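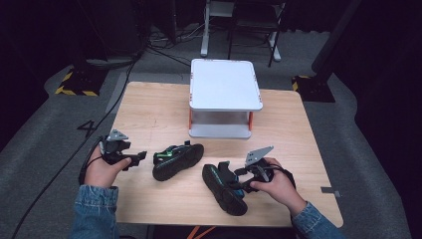
Bovcombe shoe swap moves to the old Getstead store

If you've got shoes your kids outgrew before they even got scuffed, listen up, because the Bovcombe shoe swap is back and it has a lot more room this time. We're going into the old Getstead store on the corner, the one that's had paper over the windows since the furniture people left. I walked through it last week and I got a little giddy. There's heat! There are two restrooms! Anyone who stood in line with me in January at the church hall knows why I'm excited.

That January swap was a squeeze. We took in 179 pairs, and most of them were gone before lunch, which was great if you came early and pretty annoying if you had to work that morning (sorry to the lady who drove over from Aravena and went home with a single pair of flip-flops). So this time we're aiming for 400 pairs on the tables when the doors open, and drop-off starts 25/04/2022 at the library front desk.

What we want most is plain black shoes. Black sneakers, black lace-ups, black anything. The school band needs them, the diner needs them, half the teenagers in town have a first job that asks for them, and they go faster than anything else we put out. Kids' rain boots are second on my wish list. Please tie the pairs together by the laces or put a rubber band around them - I spent a whole evening in January matching up little white sneakers and I don't want to do it again.

We can't take skates or ski boots this time. Slippers are fine if they're new.

The swap works the way it always has. Bring a pair, take a pair. If you don't have anything to bring, come anyway and take what you need, no one at the door is going to ask. Anything left over at the end of the day goes on the van to Ukus, where the thrift store sorts it and sells it for a couple of dollars.

One more bit of news, and it's a good one. The bake sale and the jar by the register at the hardware store brought in $3308, almost all of it in small bills, and that pays for the rent on the space plus new insoles and laces to give out. I had hoped we might get enough for the laces. I called my sister and yelled the number at her.

We still need people to set up tables the night before, and somebody with a truck for about an hour. We're also short on shoe boxes, and 100 more would do it, so please quit flattening yours for the recycling and leave them at the library with your shoes. Big adult sizes are always thin on the table too, so if you're a 13 or up and your closet's full, I'd love to hear from you. The sign-up sheet is at the library next to the copy machine.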